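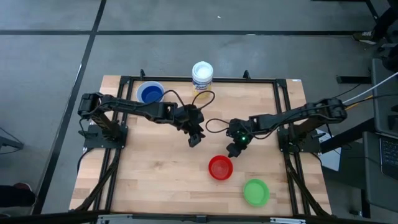

Light wooden top, butcher-block pattern, blond and honey tones

Wood Tops: Questions and Answers

Ordering, fitting and looking after a wood top from Vatamham. If your question isn't covered, call the shop in the morning and ask for Mirela Godoy.

Which woods do you carry?
Maple, birch, beech, oak and walnut. Maple and beech are the hardest wearing of the pale ones. Oak has a more open grain and shows spills sooner if the oil has been neglected. Walnut costs the most and gets a little lighter over the years, while the pale woods go more yellow.

Will the color match the sample I was sent?
Close, but not exactly. Every strip comes from a different board, and some tops have more contrast than others. If you need two tops to sit side by side, order them together and tell us, so we can cut them from the same batch.

How long does an order take?
Stock sizes leave the shop in 9 working days. Custom sizes take longer, and November is our slowest month for delivery. We don't deliver on Mondays.

Does the top arrive finished?
It arrives sanded with one coat of oil on all sides. You need to put on at least three more coats before using it near a sink. Leave a day between coats and wipe off anything that hasn't soaked in after 20 minutes.

Which oil should I use?
Food-grade mineral oil if you plan to cut on it. For desks and workbenches, a hardening oil lasts longer. The Trovitz range has both. Don't put one on top of the other - mineral oil never dries, and the hardening oil won't take.

How often do I need to oil it again?
Once a month for the first half year, then when it looks dull. Drip a little water on the surface. If it beads, leave it alone. If it soaks in and leaves a dark spot, oil it.

My top has bowed. Is it ruined?
Usually not. Most bowing comes from oiling only the face, or from leaving the top flat on a cold floor before fitting. Stand it on battens so air can reach both sides and give it around two weeks. Many go back on their own. If yours doesn't, send us a photo taken along the edge.

Can I screw it straight to a base?
Yes, but not through tight holes. Wood moves across its width with the seasons, so use slotted brackets or figure-eight fasteners. Sallport makes steel brackets that fit most cabinets. On a metal base, drill the holes oversize and add washers.

How do I get rid of a black ring?
Black rings come from iron and water, most often a wet can or a cast iron pan. Sand the area lightly with 120 grit, then 180, going with the grain, and oil it again. Deep rings may need oxalic acid. Wear gloves and rinse well.

Can I return a custom top?
No, unless it's damaged or the wrong size. Check it before signing, and report damage within three days.

Who do I write to about a repair?
Zdeňka Vávra handles repairs and refinishing. Include the order number, the wood and the size, and say what oil has been used on it so far.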